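February, late evening

Spent the day on the Semeniuk planner again, in the simulator because the real arm is booked. The release notes promise grasps that generalize. I ran 167 episodes with the wrist view on and got a success rate that looks lovely until you open the logs. In 80 of them the policy closed on whatever the pose estimate told it, and the pose estimate was reading the simulator's ground truth through a flag I forgot to turn off. So much for perception.

Turned the flag off, reran 60, and things got ugly fast. Jonik thinks more domain randomization will fix it. I doubt it. A flat background in every render teaches the network that the world is one color, and no amount of jitter on the friction values changes that.

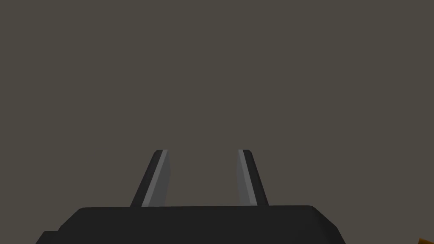 The other thing bugging me is the approach step. It waits for the target to be centered, then times out after 2 seconds and calls it a planning failure. I'd call it a search problem. Baststead wants a number for the Prondberg demo and I have none I'd sign. Tomorrow: log the raw detections, split the failure codes, leave the friction alone.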